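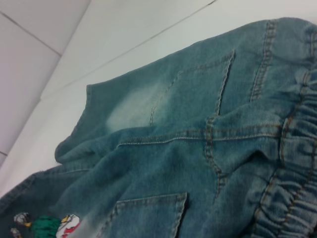 What We Saw at the Open Day

Our group went to the Nevimholm open day on 13/06/2022 as part of the automation unit, and this report is mostly about the clothes folding demonstration, which is where we ended up spending the best part of the visit. We had planned to see everything on the program. We did not come close, and I don't think any of us minded!

The folding station was run by Lena Sikora, who works for Brzozowska and has been on the project since January. She was very patient with us (we asked a lot of questions, and a few of them more than once). The software that plans the arm's movements is called Plokness, and it had its own screen turned toward the visitors so we could follow what the arm was about to try. The arm worked over a white tiled surface, and the camera view from the wrist was shown on a second screen beside it.

Why small jeans are hard

Before the visit I would have guessed that a shirt was the difficult thing, with the sleeves and the collar and so on. Lena told us that the garment her team talks about most is a pair of children's pull-on jeans. The ones we looked at were faded blue denim with an elastic waistband, patch pockets on the back and a colorful embroidered patch, and once they were bunched up on the tiles it took me a moment to work out which way around they were. The waistband gathers itself into ripples, so it never lies as a straight edge. The fabric is thick enough to hold a fold where you don't want one. And the pockets have edges of their own, which look a lot like the edge of the garment if you are a computer and all you have is a close-up.

The stitching helps, though. The tan and golden thread stands out well against the blue, and Plokness uses the seams as a kind of map. If it can find the yoke seam and the place where another seam drops down from it, it has a good idea of where the waistband and the legs ought to be, even when part of the garment is out of view. I really liked this part, because it is more or less what my grandmother does with her fingers when she folds without looking.

How a fold is planned

Lena took us through it slowly. The arm moves in close and takes a look, the software marks the places it thinks are worth gripping, and then it chooses one and lifts. After each lift it looks again. The team has a limit of 7 lifts for one garment, and if the jeans are still not flat by then the attempt is counted as failed and they start over. They had made over 300 attempts with denim before the open day, and Lena had the whole log on her laptop, which she let us scroll through. Meriem Erraji from our group copied down the notes for attempt 121, where the arm had taken hold of a pocket and folded only the pocket. We all felt a bit sorry for it.

Questions we asked

Meriem wanted to know whether a darker surface would work better. Lena said they had tried a gray mat, but pale denim was harder to pick out on it, so they went back to the white tiles and now the software has to learn to ignore the grout lines. I asked about the faded patches on the fabric, and she said those had confused an earlier version quite badly, as it kept reading the light areas as holes.

For our own project

We are building a small sorting task with the Numero kit at school, and three things from the day are going into our plan. We will look again after every move, we will set a limit on tries before we begin, and we will keep notes on the failed attempts as carefully as the good ones. Meriem is writing the log sheet and I am doing the camera mount, which still wobbles.

Thank you to Lena for her time, and for sending us the reading list afterward.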